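Ticket 3131
Queue: Larkska cell support
Site: Jedar Refurbishing, Pacheco building, bench 2
Subject: Arm pauses over lower memory bank and asks for a person
Status: Resolved, follow-up open

Opened by site, 8:40 am

Good morning, and thank you again for being so patient with us during setup in May. We're very fond of the arm by now, I should say that first, so please read this as a note from friends.

The job is the memory job, same as always. The tower lies on its side on the slotted table, the arm takes the modules out of the board and sets them in the holders on the fixture plate, and one of us looks after the rest. The upper bank goes beautifully. At the lower bank it comes down, hovers, and then stops and puts up "Operator confirm grasp." If we press confirm it carries on quite happily. If we're across the room with our hands full it just waits there, very politely, until someone walks over.

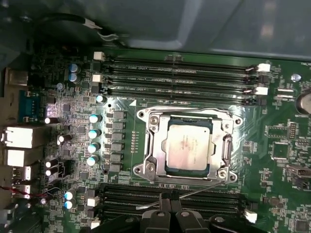

Wrist camera, lower bank. Upper slots are clear.

One stop would be nothing. But yesterday we had 66 of them in a shift, and whoever is on bench 2 can't settle into anything else. The whole idea (and it was a good idea!) was that the person who used to pull memory all day would get to do testing and grading instead. She had sore thumbs for years from those latches and was so pleased to be done with them. Now she tests for a minute, gets up, presses the button, sits down and has to find her place again. She told me she'd almost rather have the latches back, and I'd hate for it to come to that.

Things we have tried:
- Restarted the cell, twice
- Wiped the wrist camera lens with the cloth you sent
- Pushed the tower snug against the corner holder
- Turned off the overhead light on that side, no change that we could see

Reply from support, 9:25 am

Thank you for such a clear write-up, and please give our sympathy to your colleague. Getting up and down like that is tiring in its own way, and we do want to get this right for her.

From the log, the arm isn't failing to find the module. It finds it, then scores its confidence a little under the limit and asks for help, as it was told to. Could you tell us two things? Did anything change on the bench before this started, and is the fixture plate still the Plasarano one?

Reply from site, 10:10 am

Yes, still the Plasarano plate, the gray one with the tall hooked post. And I asked around, and something did change. The evening crew had been getting towers in a different order, so they moved the plate a bit to make room and bolted it down again. They didn't mention it and I don't blame them a bit, they're the ones who have to reach across it. I suppose we all still think of the table as ours and forget that the arm keeps its own idea of where things are.

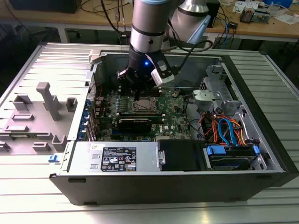 I'd also like to ask, while I have you, whether the confirm button could live somewhere nearer the test station. Even when the arm is behaving there will be a stop now and then, and a button within reach would make a world of difference.

Reply from support, 11:05 am

That helps a great deal. Please do the following with the cell paused:

1. Open Setup, then Plate Position, and choose Relearn.
2. Guide the arm to the tall post, then to the two low holders, and save after each.
3. Load one tower and run the lower bank only, at 30 percent speed.
4. Watch the fingers as they come in beside the slots, and tell us what you notice.

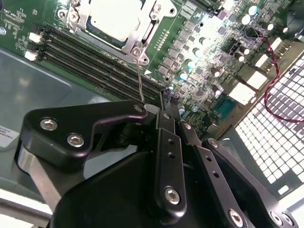 Wrist camera at the slot ends, socket above.

Please keep hands out of the tower during step 4, even at the slow speed.

Reply from site, 1:50 pm

Done, and it was easier than I feared. My colleague from bench 2 did the guiding herself — she has a lovely light touch with it — and I read the steps out loud. We've run the lower bank on every tower since with no stops at all. We have some 2000 towers to get through on this contract, so you can imagine the mood in here.

She has written "TELL THE ARM" on a strip of tape next to the plate for the evening crew, and I've added plate moves to the handover sheet.

Reply from support, 2:15 pm

Wonderful news. We're marking the stops as resolved. The remote confirm button is a separate part, and we've opened a follow-up under this same ticket so you won't have to explain it all again. Could you measure the cable run from the cell cabinet to the test station and send it over when you have a moment?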